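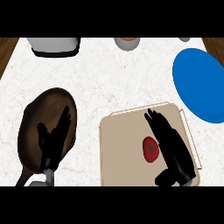

Displacement and Detention Monitoring Unit

Government account of Irnska bus transfers does not stand up, monitors say

Thursday, July 20, 2023

The Displacement and Detention Monitoring Unit today rejected the Mosuvberg interior ministry's claim that every civilian taken by bus out of the Irnska district in February left by choice, and called on the ministry to release the consent forms it says it holds.

The ministry's statement, issued last week, puts the number of people moved from Irnska to reception sites at Grumano at 2,810. It describes the transfers as a "voluntary humanitarian relocation" and says each adult signed a form naming the destination. The ministry has so far shown two of those forms to outside observers. Both were photocopies. The signature on one had been blacked out, along with the time and place of signing.

"We are being asked to take the ministry's word for the whole operation on the strength of two photocopies," said Wanting Duan, who heads the unit's field research. "If the forms exist, producing them with the personal details protected is a clerical job. They have had since February to do it."

The unit interviewed 11 people who travelled on the buses and have since left Grumano. They were reached separately, in different towns, and their accounts were taken before the ministry's statement was published. None recalled signing anything before boarding. Several said they put their names to a sheet on arrival, at night, and were told it was for bedding and meal cards. All said the destination was given to them as the river town of Du, where many Irnska families have relatives, and that they learned otherwise when the convoy passed the Du turnoff without slowing.

The unit does not claim that these interviews speak for everyone who was moved. Some residents plainly wanted to get out of a district that was being shelled, and some may have been content to go to Grumano. That is a different matter from the ministry's position, which is that no one was misled and no one was prevented from turning back.

The question of turning back is where the official account is thinnest. The ministry says passengers were free to leave the convoy at any stop. Its own published route lists two stops, both at military checkpoints, and its own traffic order from the same week bars civilians on foot from the road on either side of them. The ministry has not explained how a passenger was supposed to exercise the freedom it describes. When the unit asked, it received a reply restating that the relocation was voluntary.

"I would like to be shown that I'm wrong about this," said Itzel Espinoza, the unit's legal adviser. "A transfer in wartime can be lawful. There are tests for that, to do with safety, with notice, with whether people can go home when the fighting moves on. The ministry hasn't tried to meet them. It has used the word 'humanitarian' and left it there."

The unit is also wary of the inquiry the ministry announced alongside its statement. No terms of reference have been published. The inquiry is to be run from inside the ministry, by the directorate that organized the buses, and witnesses are invited to come forward in person at the Grumano reception office. People who left Grumano without exit papers have told the unit they would not go near the place, and the ministry has offered them no guarantee against arrest if they do.

Nor is the unit persuaded by claims circulating on the other side. A figure several times higher than the ministry's has been repeated by opposition politicians and in some news coverage. The unit has tried to trace it to a source and failed. Until somebody can say who did the counting and how, the unit will not use it and asks that it not be attributed to us, as happened in at least one broadcast earlier this month.

The unit is calling on the Mosuvberg authorities to:

Release the consent forms, with names and identifying details removed, to an independent body able to check when and where they were signed.

Publish the passenger lists in a form that lets families confirm where relatives were taken.

Return identity documents collected on arrival at Grumano. The ministry calls this collection "temporary safekeeping." Most of those interviewed left without getting their papers back.

Allow outside monitors into the reception sites without escort and without advance selection of the residents they meet.

Foreign governments that have welcomed the announced inquiry should say what they expect it to produce and by when. Statements of encouragement issued before the terms of reference are known give the ministry credit for work it has not done.

A summary of the interviews is available to journalists on request. Names, places of work and current locations have been withheld, and the unit will not arrange direct contact with any of those interviewed. The ministry was sent the findings before publication along with a list of written questions. It answered none of the questions about the forms.

Wanting Duan and Itzel Espinoza are available for interview. Requests should go through the unit's media desk, with the outlet's name and deadline in the subject line.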